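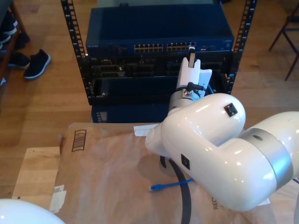 Steckvorgang am Switch: Der Greifer hält das Steckerende senkrecht vor der Frontseite.

Patchkabel mit dem Custex-Steckmodul setzen

Diese Anleitung beschreibt die Einrichtung des Steckmoduls von Custex für Leichtbauarme. Das Modul besteht aus einem Satz flacher Greiferfinger und der Ablaufsoftware Kinoshita. Vorausgesetzt werden ein kalibrierter Arm und ein fest stehendes offenes Rack.

Stand: 05.02.2020

1. Rack und Arm ausrichten

Das Rack darf sich unter Last nicht verschieben. Arm so aufstellen, dass der Greifer die gesamte Portreihe erreicht, ohne dass das Ellbogengelenk in die Endlage fährt. Kabel am Handgelenk mit einer lockeren Schlaufe führen – zu straff verlegte Leitungen verfälschen die Kraftmessung.

2. Referenzpunkte anlernen

Im Menü »Zielgerät« einen neuen Eintrag anlegen. Den ersten und den letzten Port jeder Portbank von Hand anfahren und speichern. Die Software interpoliert die Positionen dazwischen. Bei zwei Portbänken sind vier Punkte nötig; über den Spalt zwischen den Bänken hinweg wird nicht interpoliert.

3. Stecker greifen

Stecker am Gehäuse fassen, nicht an der Rastnase. Die Greifkraft ist ab Werk auf Stufe 9 eingestellt. Für Stecker mit weicher Knickschutztülle auf Stufe 7 reduzieren. Anschließend den Befehl »Lage prüfen« ausführen. Meldet das Programm Fehler 42, sitzt der Stecker verdreht zwischen den Fingern und muss neu aufgenommen werden.

4. Einstecken

Vorposition vor dem Port anfahren, Geschwindigkeit auf Kriechgang stellen, Steckfahrt starten. Der Arm stoppt, sobald die eingestellte Kraftschwelle erreicht ist. Danach zieht er kurz zurück und prüft so die Verrastung. Der Rückzugtest lässt sich abschalten, davon ist abzuraten.

5. Ablauf speichern

Pro Zielgerät sind bis zu 100 Abläufe möglich. Namen ohne Umlaute vergeben, die Version für Medusholm-Steuerungen zeigt sie sonst fehlerhaft an.

Bewertung

Das Anlernen ist schnell erledigt, die Fehlermeldungen sind knapp, aber eindeutig. Schwach ist die Dokumentation der Kraftschwelle: Die Einheit fehlt in der Tabelle. Das Modul kostet bei Clastau 923 Euro, Ersatzfinger sind einzeln erhältlich.

Text: Chie Sugiyama
Technische Prüfung: Ryota Nakajima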